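Sikum shared workroom, house meeting, 8 May 2024
Present: Usha Iyer, Rosimeire Godoy, the two Cavalcanti brothers, me taking notes (again!)
Apologies: Lakness people, all of them

1. Last time's notes
Usha wanted it written down that she never agreed to repaint the hallway, she only said it could use it. Fixed. Everything else passed.

2. The tables
We spent most of the meeting on this one, so bear with me. Rosimeire wants all the worktops oiled before July and I was against it, mainly on account of the smell.

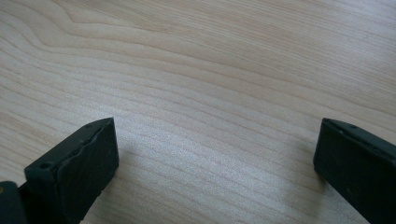 Oil or no oil, we do need to settle how we look after the tops, and I got a bit carried away talking about it. I love that pale wood! The grain goes all wavy in one patch and then runs off in long thin streaks, and my worry is that oil would turn the whole thing yellow (Rosimeire says it wouldn't, Usha says it depends on the oil). We agreed to try it on the underside of one table first and look at it again after 21 days. Rosimeire is buying the oil, I'm finding rags.

Hot mugs came up too. Coasters are in the drawer by the door, please use them.

3. Small stuff left on tables
Usha's item. She'd like every table cleared at the end of the day, down to the last cup and toothbrush, and she'd like it done by whoever was sitting there. 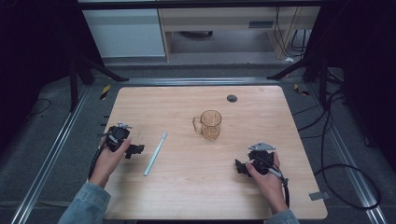 She also asked for 2 shelves by the sink so things have somewhere to go, and I'm all for it, as long as they don't turn into another lost property pile like the windowsill did. The older Cavalcanti will measure up. Cups go on the top shelf, brushes and other bits in a tub underneath. Anything still in the tub after 3 weeks gets thrown out.

4. Curkent invoice
Still wrong. Usha is calling them again on Thursday.

5. Any other business
The back window sticks. Rosimeire has a plane at home and will bring it in.

Next meeting is at 4, same room, date to follow once Lakness answer my email.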